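Two people wanted for a laundry-folding robot build, Hurkolstead

Posted 29 October 2023

So I've been building a two-armed robot at home that is supposed to fold my laundry, and I've reached the point where I need other people in on it! The project is called Rilden (it started as a typo in my notes and I got attached to it) and I'm looking for two folks nearby who'd like to come over, drive the arms, and fold a truly silly amount of T-shirts with me.

The way it works is pretty simple. You hold a pair of hand controllers, the arms copy what your hands do, and everything gets recorded so the software can learn from it later. My goal is 955 good folds before June. I have 400 so far, nearly all of them mine, which means Rilden is learning my bad habits and nobody else's. I fold sleeves in a weird order, my sister-in-law has told me so more than once, and I'd love some variety in there.

We work on the couch, by the way. I tried a table first and it went fine, but I fold my own clothes on the couch and that's where I want the robot to be good at it. Soft cushions make it a lot harder (the fingers can dig in if you come down too fast) so you'll want a light touch on the way to the shirt.
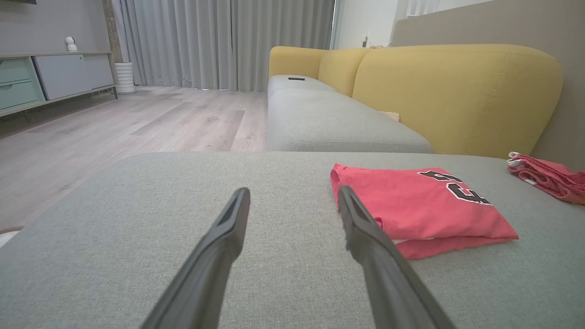

Do I need to know how to code?
Only if you feel like it. Driving the arms takes patience and steady hands, and I'll teach you the controls the first evening. If you do write code, great, I have a whole list of things I've been putting off, starting with the part that sorts good folds from bad ones.

What you'd be doing

Each session is 5 hours with a long break for food in the middle. We start each fold from a crumpled heap, go until it's a neat bundle, then mess it up and go again. Jerseys, shorts, towels, whatever's clean. The slippery mesh stuff is my nemesis, so if you turn out to have a knack for it I will be thrilled. Some nights we'll do more wrenching than folding. Cables work loose, screws need snugging up, and now and then a finger has to come off and go back on. 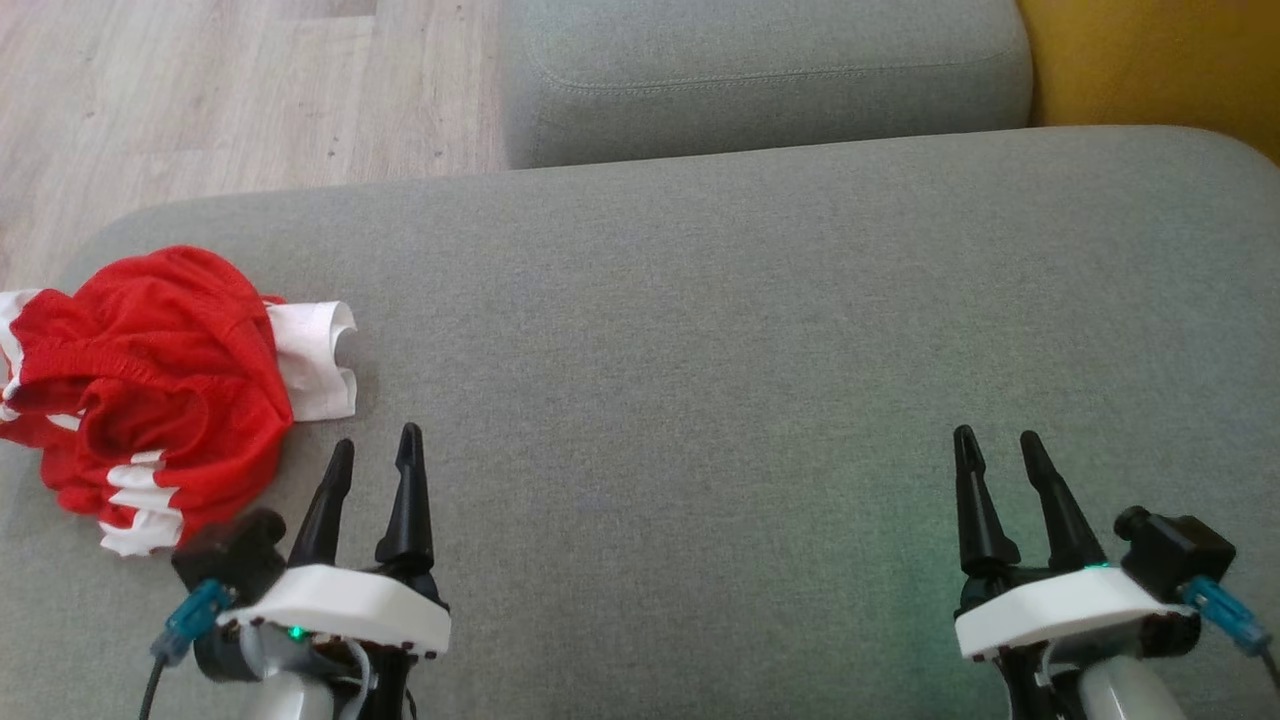
What you get

I can pay $600 per person for the whole run, half when we get to the midpoint and the rest at the end. Plus dinner every session, and I cook pretty well. You can also have a copy of all the recordings and my parts list if you want to build your own (please do, I'd love to have someone to compare notes with).

Who I'm hoping for

Anyone 18 or over who can get to Hurkolstead most weeks and won't mind doing the same thing over and over while chatting. Left-handers very welcome, I don't have any left-handed folds at all. You should be okay sitting for a good stretch and okay with a machine that sometimes just stops and sulks.

How to get in touch

Leave a note in the Rilden folder at the front desk of the Hirnura workshop, or reply to this post. Tell me a little about yourself, which evenings are good for you, and how you fold a T-shirt. I really do want to know!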